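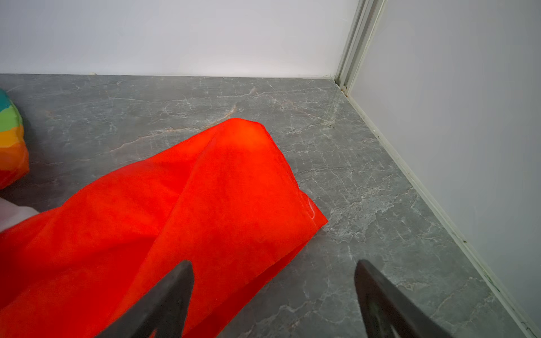 I finally ran out of excuses and started the spring clear-out of the kids' closet, in January, with the heating on. My plan was to sell as much as I could on Vida and give the rest away. Ha! It took me a whole evening just to get through the top shelf, mainly because I kept stopping to look at seams. Thin stuff is the worst for this. Take a sheer red-orange fabric with a straight hem: the corner can be perfectly crisp and then right beside it there's a pale little curl of thread, and now you have to decide if that counts as "good" or "very good" in a listing. I go with "good" and mention the thread. Buyers on there notice everything (ask me about the button incident of last June).

Pricing is where I really lose the plot. I started at $8 for pretty much any jacket, then got greedy and tried $30 for a Dornard snowsuit with the tags still on. It sat there for weeks. I dropped it a bit at a time and got a flood of messages asking if I'd throw in mittens. No, I would not throw in mittens! Then a plain gray cardigan I nearly put in the rag bag went in an hour, so what do I know.

What does help is bundling. Same size, same season, one parcel, one trip to the post office in Brestasine, which closes for lunch at a time I have never once managed to remember. I also wash everything again before I list it, even if it came straight out of the drawer, and I write down the real measurements, since a size 4 from one brand fits like a size 6 from the next.

The sentimental things are another matter. Anything with an animal face on it, I'm useless. I keep a box for those and the box is full. 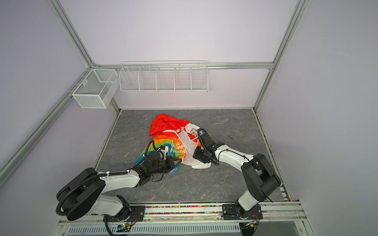
Judit Sipos wrote in to say she gave up on selling one piece at a time and now takes everything to the Jillden swap, where you get a token per item and pick out the next size up. She hasn't bought a winter coat in years, she says. I'm tempted, though I know I'd come home with more than I took.

Next up is shoes, and I'm dreading it.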